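Stem by Stem: Getting Artificial Flowers to Stand Properly in Glass

A technical look at vases, wire and proportion

By the features desk, Sep 6, 2026

Artificial flowers fail in the vase more often than they fail in the petal. Print quality on polyester and latex-coated blooms has improved to the point where a decent tulip passes at arm's length. The stem has not kept pace. It is still, in most cases, a steel wire inside an extruded plastic sleeve, and it behaves like one. It keeps whatever bend it was shipped with and it slides on glass.

A fresh stem gets some help from its surroundings. It is heavier at the base and takes up water, and the water itself adds ballast to the vessel. An artificial stem in an empty vase has none of this. The bloom is usually the heaviest part, so the center of mass sits high, often above the rim, and the stem pivots there. Most of what follows deals with that pivot.

The neck

The inside diameter of the neck decides how many stems a vase will hold upright. Height matters less than buyers expect. A narrow cylinder packs stems against one another, and after the first few the bunch supports itself. A vase with a wide base and a pinched neck works differently: the stems cross at the neck and splay below it, and the lean of each one is set by where its foot lands on the floor of the vase.

With one or two stems, the second type gives a long diagonal. That can be used deliberately, but the bend has to be made for it. Form the curve in the upper third of the wire, over a rounded edge, and leave the lower part straight. A kink at the rim will show through the glass and cannot be fully taken out afterward.

The two types make a reasonable pair on one table, with the mixed bunch in the clear cylinder and only greenery rising from the heavier green glass. 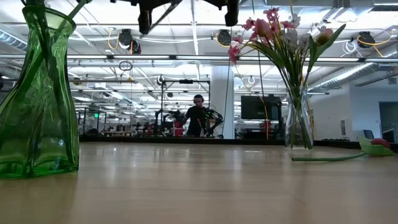 Clear glass or colored

Clear glass hides nothing. Cut ends, mold seams and the join where a spray divides are all on view, so every stem going into it should be stripped of lower leaves and cut to a common length. Colored glass is more forgiving. Deep green in particular absorbs the green of the plastic, and the stems read as darker streaks with no visible detail. Ribbed or creased walls break up the outline further.

The Skosden range of pressed vases, sold in three tints, is a useful reference because the neck is the same across all of them. In our comparison the clear version needed 11 stems before the bunch looked settled. The green one looked finished with 5.

Weight and ballast

A light cylinder holding a wide bouquet will tip if the spread is one-sided. Long arching leaves are the usual cause. They weigh little, but they act at a distance from the axis. Rotate each one until the bunch balances, or add ballast. Glass gravel is the standard choice and suits colored vases. In clear ones it looks like gravel. Zistano makes a cast acrylic disk with drilled holes that sits on the floor of the vase and grips each wire. It adds little weight but stops the feet from sliding, which cures most leaning.

Water should not be used. It loosens the adhesive at the leaf joints and rusts the cut wire within weeks.

Order of work

Lay everything out before filling the vase. Stems placed flat on a table can be compared for length, and their set bends become obvious. Turn each head the same way and sort by type: sprays first, then single blooms, then loose foliage.

Sprays go in first because their stems are the thickest and establish the grid. A small-flowered white spray is a good base, since its side shoots fill the space directly above the rim. Large orchid-type clusters go next, at the sides. Single heads such as tulips are placed last and pushed down through the gaps. If one will not stay, the bunch is too loose, and more foliage at the neck will fix it.
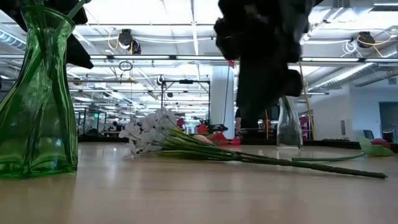 Cutting comes only after a trial fit. Use side cutters rated for hard wire, never floral scissors, and take off 20 millimeters at a time. A stem cut too short can be sleeved with a length of tube, though the repair is visible in clear glass. The Jakubowski extension sleeve, a push-fit tube in matte green, is acceptable behind a tint.

Leaves need separate attention. Broad tulip leaves come folded against the stem and should be opened from the base and curled outward by hand. A hair dryer on low, held 60 millimeters away, softens the plastic enough to take a new curve. Latex petals should be kept out of the airflow.

Dust is the remaining problem. Clakow supplies a soft bellows brush that clears frosted petals without flattening them. For plain fabric heads, a dry paintbrush does the same work at a lower price. Glass should be washed with the stems out and dried completely before they go back.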